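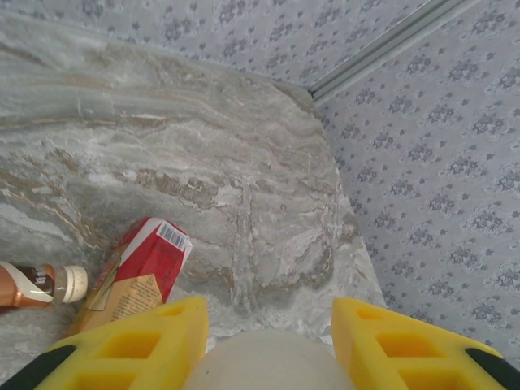 Figure 3. Wrist view at the counter station, box and bottle still lying on the marble.

We lost most of April to one fault, so I'll spend a bit of space on it. The arm kept stopping dead over the counter with its fingers wide open, and we blamed pretty much everything before we found the cause. Our first suspect was the counter itself. It's a busy surface (all those white and tan-brown veins, with the darker brown streaks through the middle) and in Figure 3 you could forgive any detector for getting muddled between pattern and object. The yellow fingers also take up a fair chunk of the lower view, and the left one covers the bottom part of the red package. So Kirsty Furnival masked the fingers out, retrained the detector overnight, and we all came in feeling pretty good about it. It stopped again before morning tea!

3.2 What the logs said

Across 1566 pick attempts we recorded 263 stops of this kind. That's far too many to shrug off, and they came in clumps, which bugged me from the start. A muddled detector ought to fail a little bit all day long. Ours would run nicely for an hour and then fall over again and again. Dorothy Wragg lined the stops up against the message timestamps from Wedel, our motion planner, and found that each clump began when the wrist images were reaching the planner at least 700 milliseconds behind the joint readings. The planner was matching an old picture to a new arm position – so it thought the box had jumped, decided the target was unsafe and quit. Fair enough, really.

The delay came from Piseo, the little logging tool I wrote myself (sorry, team). It saved every image to disk before passing it along, and when the disk got busy the whole queue backed up behind it.

3.3 The part that worried us more

A stopped arm is annoying, but we had 2 cases where it didn't stop. The stale picture happened to look close enough to what the planner expected, so the arm kept going down and the fingertips pressed on the countertop until the force limit tripped. No one was near it and nothing broke, but I didn't sleep brilliantly that week. We now throw away any image older than 50 milliseconds, and the check sits in the Rudd safety controller, well away from my logging code.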